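Food labels and the people who skip them
Project report, Chae-won Seo
Supervisor: Raed Abu Hammour
Feb 15, 2026

So I started this project in September thinking I'd find out whether people read the small print on packaged food. I'd been caught out myself by a Lilo noodle pot that had milk powder in it (I can't have milk, it was a bad evening) and I wondered how many other people just look at the front and hope for the best.

My questionnaire went out to 564 students through the course mailing lists and 493 filled it in, which I'm still amazed by! I also did longer chats with 30 of them, mostly in the canteen, and I've got pages and pages of notes from those that I could only half use.

The main thing I found is that people read a label once, when a product is new to them, and then never again. One girl had been buying the same Foklow crackers for years and hadn't noticed the recipe had changed. Another person told me he reads everything, every time – then I asked what was in the sandwich he was eating and he had no idea.

Raed asked me to look at loose food too, the sort sold from a counter or a bakery shelf, and I'm glad he did. Buns, dumplings and hot snacks often came with a thin wrapper and no list at all, so people had to ask the staff. Hardly anyone in my chats liked asking. They felt they were holding up the queue.

I made 2 trial labels for the last part, one with the allergens in a box at the top and one with them in bold inside the list. The box was easier to find, but several people said it made the food look dangerous, and I don't really know what to do with that. I used a pretend brand called Sumedard so nobody would have feelings about it already.

If I did it again I'd ask fewer questions and leave more room for comments – the comments were the best bit by miles.

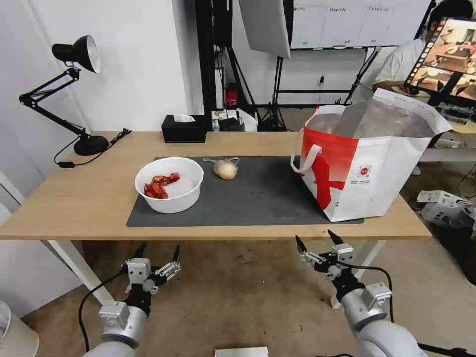 I'd also talk to some of the counter staff, as I only ever heard the customers' side of it. Raed has suggested the bakery near the Ki building as a place to start, and I've kept my question sheet in case I get to carry this on next year.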